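# The Yellow Cloth

My aunt left me the flat in Pollby and everything in it, and I went there in September to clear it out. It was on the second floor, over a shop called Dandis that sold buttons and wool. The rent was paid to the end of the month. I had a roll of bin bags and a flask, and I thought it would take a weekend.

The table was the largest thing she owned. It was white and plain and it took up most of the front room. She had bought it from Cabrera, the office furniture people, when they closed, and two men had carried it up the stairs for 6 pounds each. She used it for folding. She ate in the kitchen, standing up.

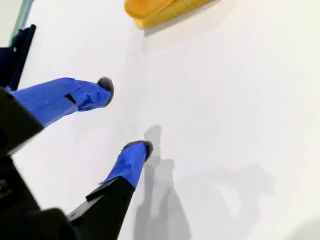
I started with the airing cupboard. She had worked at the laundry in Prilurwood for most of her life, and she kept her own linen the way they had kept theirs, in stacks, with the folded edge facing out. Sheets were at the bottom and pillowcases above them. On the top shelf were the cloths.

They were the ordinary soft kind you use for dusting. I took them down in armfuls and put them on a chair. There was a notebook with them, a red one with a hard cover, and in it she had written how each sort of thing should be folded. The entry for cloths was short. Lay it flat. Long side towards you. Find the corners before you do anything else. Smooth from the middle.

I read it twice and then I laid a yellow one out on the white table.

It wouldn't lie properly. It had been folded for so long that the creases had gone into it, and when I smoothed one end the other moved. I turned it the long way and tried again. The tag was at the top, on the right, and I remembered that she always started with the tag where she could see it. When I was nine she had let me do the tea towels, and she had undone every one of them after I went to bed. I heard her at it through the wall.
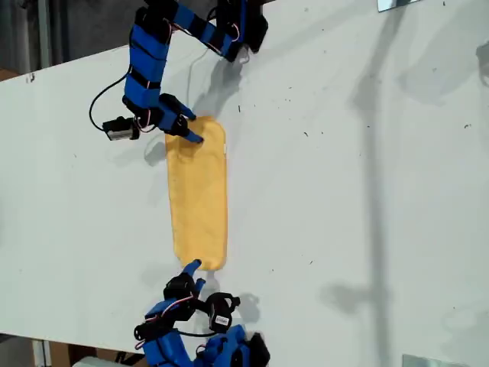

*The cloth laid the long way, tag at the top right.*

At four o'clock the woman from the shop came up to ask about the noise, though I hadn't been making any. I think she wanted to look at the flat. She said up to 300 people had come to the laundry's last open day, and that my aunt had done a folding display and not spoken to one of them. She asked if I was selling the table. I said I didn't know how it would get down the stairs.

She looked at the cloth.

"You've got it crooked," she said.

I said I knew.

When she had gone I found the bank book in the back of the notebook. There was 459 pounds in it. She had drawn a line under the figure with a ruler and written "table, carriage, bags" beside it, so I suppose she had worked out what clearing the flat would cost. She had allowed for everything except somebody wanting to keep things.

I went back to the table. The light was coming in low by then, and I could see the nap of the cloth and which way it lay. I didn't fold it. I put my hand down in the middle and pushed slowly out towards the edge, the way the notebook said, until I reached the white.

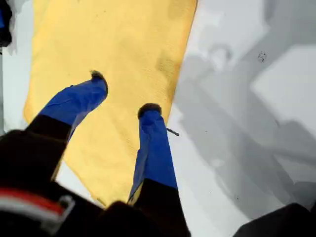 *Yellow cloth, right-hand edge.*

It was dark when I stopped. I had filled two bags, both of them with old newspapers. The sheets were still in the cupboard and the rest of the cloths were on the chair.

I rang the landlord in the morning and asked what he would want for another month. He said he would have to look it up. I told him that was fine, and I put the kettle on while I waited, and drank my tea standing up in the kitchen.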